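Trindulari gallery: the two-arm planner at work

Trindulari is the planning and control software we run on our two-arm bench. It takes in camera views and joint readings, keeps a list of the objects it believes are on the floor, and works out a path for each arm that keeps it clear of the other. Randi Sjögren wrote most of the planner. The perception side, called Collet, was added in July. This page goes with release 41 and is for people who already have the software installed and want to see what sort of layout we use it on.

Utensils are hard on the perception code. The handles are thin, the heads are full of holes, and a skimmer lying flat gives very few good depth points. Collet fits a handle line first and only then looks for the head.

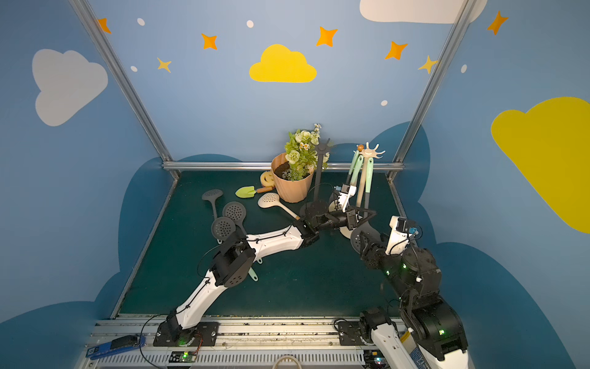
Does each arm have its own planner?
Both arms share one planner. It treats them as a single system with one clock, so a delay on the left is known to the right at the next cycle. The older version, Fleltness, ran two planners and passed messages between them, and we dropped it after too many stand-offs.

The cycle time is set in the main settings file. Ours is 54 milliseconds. A shorter cycle gives smoother motion but leaves less time for the collision check, and on a slower computer the check will start to overrun. If it does, the log prints a warning and both arms hold their last safe position.

Tall objects get a different grasp rule from flat ones. For the black utensil stand, with the right gripper on its lower part and the stand tilted slightly, the planner has to carry the whole height of the object in its collision model – the top sweeps much further than the gripper does.

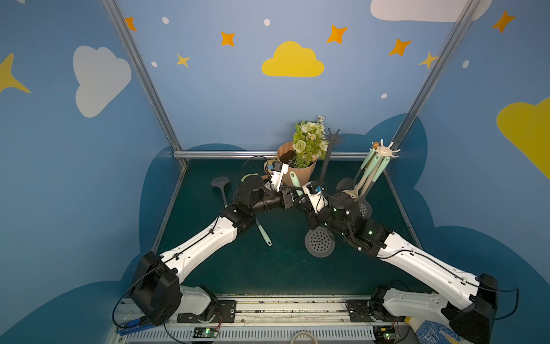

The height comes from the object file, and it is worth measuring properly. An entry that is too short will let the planner pass the top of an object through something next to it. We keep 66 object files in the Cunley folder, and each one holds a size, a grasp height and a tilt limit. Tilt limits are in degrees. Leave the field blank and the planner will keep the object upright, so paths will be longer and some will fail.

Object files from release 40 still load without changes.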